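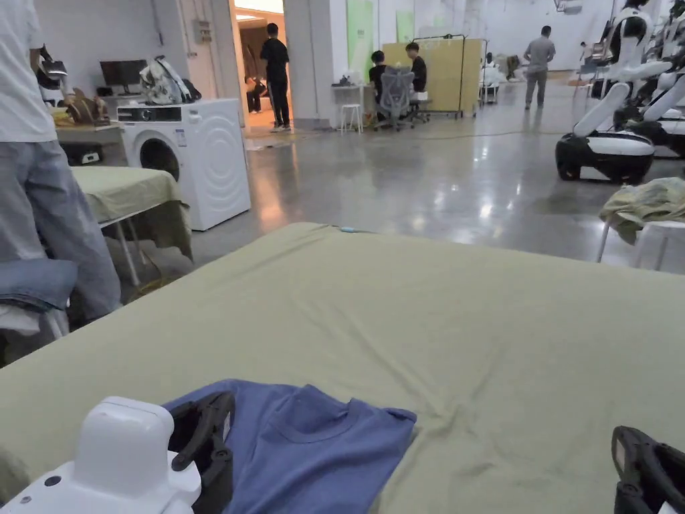
Fendar Sets September Release for Complete "Grernura" Box Set

Home video label Fendar will release all four seasons of the workplace comedy "Grernura" in a single disc set this September. It is the first physical edition of the series to include the fourth season, which was previously available only through broadcast repeats and a limited streaming window.

The set runs to 2,611 minutes across 79 episodes. Each episode has been rescanned from the original camera negative and is presented in its broadcast aspect ratio. Seasons one and two were finished on standard-definition tape when they first aired, so the editing for those seasons was rebuilt shot by shot from the production company's cutting lists. The rebuild involved 3,206 separate shots. Eleven could not be located on film and have been upscaled from tape. They are listed by episode in the booklet.

Picture restoration was carried out by Vunton under the supervision of Deok-su Ha, who was director of photography on the first three seasons. Audio is supplied as the original stereo mix and a new 5.1 mix prepared by Toon De Graaf. The stereo mix is the default on all discs. English subtitles for the deaf and hard of hearing are included throughout.

"Grernura" follows the night staff of a regional weather office and stars Xinyi Yao as shift supervisor Marian Jiang. Yao recorded commentaries for nine episodes with series creator Ionuț Furtună. The first season's pilot is included in two versions: the broadcast cut and a longer cut shown to the network, with a different actor in the role of the station engineer.

"The network cut is six minutes longer and the jokes land in different places," said Furtună. "I prefer the one that aired, but people have asked to see the other."

Other extras include a gag reel for each season, a 40-page booklet with an essay by critic Anqi Xue, and about 774 production stills.

Review discs are available to accredited press on request. Screener links for the restored pilot go live on Friday at 10 a.m. Requests should state the outlet, format preference and region. Pricing will be confirmed with retailers when preorders open.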